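Night Shift at Dramerby

Fold 188 was where it stopped listening.

I had the count on the screen and a cold coffee and I was not really watching. You don't watch after the first hundred. Shirt down, arms in, arms out, next. The Hadgu pair had been at it since supper and I was there because the rules at Dramerby say a person has to be in the room. That was the whole job. Be in the room.

Then the left arm quit. No buzzer. No red box on the screen. The log still said MOVING, and it kept on saying it, a new line every second, moving, moving, moving, and the arm just hung there over the sofa seat with its fingers nearly shut on nothing.
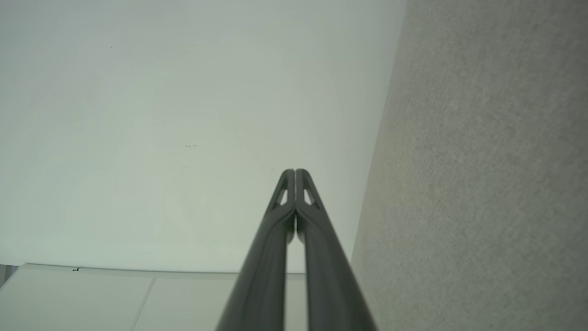
I said hey. Out loud, to a machine. Then I looked at the stop button, which was on the far side, past the right arm, because somebody at Workwood had decided that was tidier.

Two meters. Not even that.

They tell you in training, never reach past an arm that thinks it is moving. It's on the wall in Narkberg, where I did my week in April, big letters, and under it a picture of a hand. We all laughed at the hand. It was a bad drawing. I thought about that drawing a lot in the next minute.

The log said MOVING. The arm said no. One of them was wrong and I had to guess which, and if I guessed wrong it would catch up all at once, every move it thought it had made already, fast. That had happened before, to a bench. The bench was in two pieces when they were done with it.

So I waited. Hummed a bit. The fan on the control box ticked.

Fault code came up finally, 736, and I grabbed the binder. Codes went up to 700. I turned the last page over like there might be more on the back, and there was, there was a coffee ring.

I called the number. It rang and rang and then a recorded voice thanked me for calling and said my call was number 1048, and I beleive it meant for the year but it didn't say so.

I put the phone down on the floor with the voice still going. Went the long way round. Behind the sofa, back against the wall, sideways like on a ledge, sucking my stomach in as if that would help. I could feel my own shirt catching on the paint. Kept my eyes on the fingers. They were so still. That was the worst part, I would of been happier if they shook.

Halfway along, the log changed. I couldn't read it from there, I only heard the beep.

And the arm went down, soft as anything, and the other one came in to meet it.
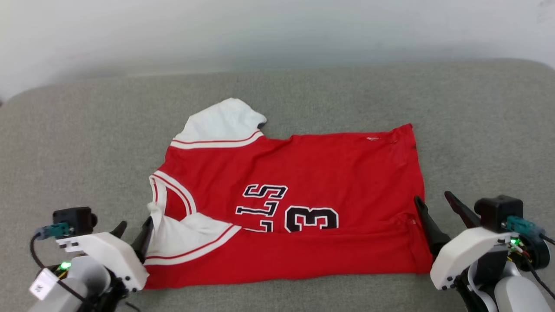
4 min read

I didn't breathe. I was a foot from the button and I stood there and let them get on with it – black fingers on one side, black fingers on the other, that red jersey in a heap between. Like two people making a bed who aren't speaking.

Then I hit it. Palm flat, hard, hurt my wrist.

The lights in the room did not change. The phone on the floor was playing music now. On the screen, when I got back round to it, the count said 188 and the log said MOVING, and under that, a new line.

MOVING.

I pulled the plug out of the wall and sat down on the floor with it in my lap.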